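Asunto: Re: [Faltero] Subtítulos de «Nernville», copia de festival
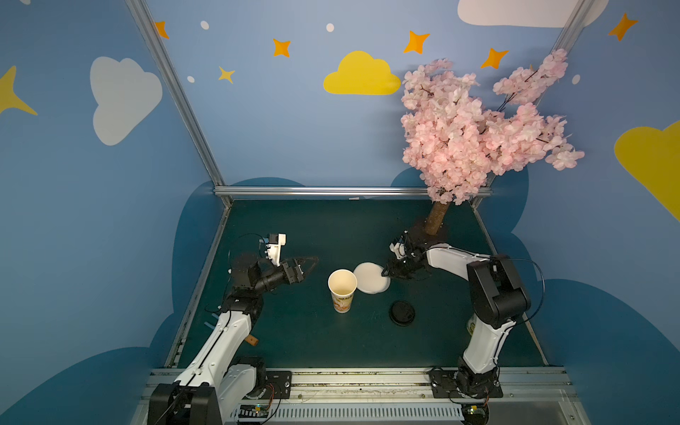

Vaso de papel y dos tapas, una blanca y otra negra.

Frida Ladefoged escribió:
> La copia de Sikora dura 171 minutos y mi lista
> tiene 484 entradas en el rollo 2. ¿Coincide?

No coincide. En el rollo 2 tengo 331 — el resto pasa al 3 por el corte nuevo. El desfase empieza en el subtítulo 3682 del archivo único. Conviene regenerar los tiempos desde el montaje de Roltard y no tocar el texto.

Qianru Han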